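Endari updates its cordless hedge trimmers

Endari has revised its two cordless hedge trimmers for the new season. The Grastden now weighs 200 g less and the Menden gets a 300 W charger – the battery itself is unchanged. Both go on sale in June.

The blade cover on both models has a new hanging slot, so the trimmer can be stored off the floor. The slot fits most wall hooks. A black wire rack with five outward-curving hooks can be held to an upright aluminium rail with a cable tie, and a white wire-mesh basket hung from a horizontal rail leaves the floor below clear. The covers are also sold separately as part 257.

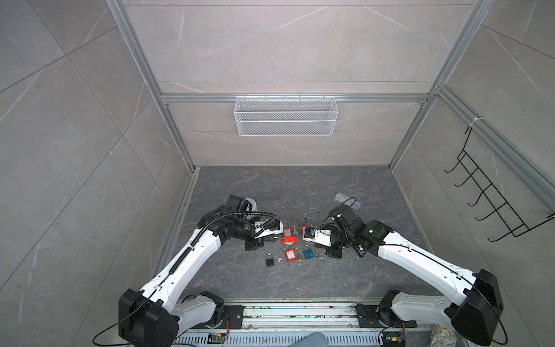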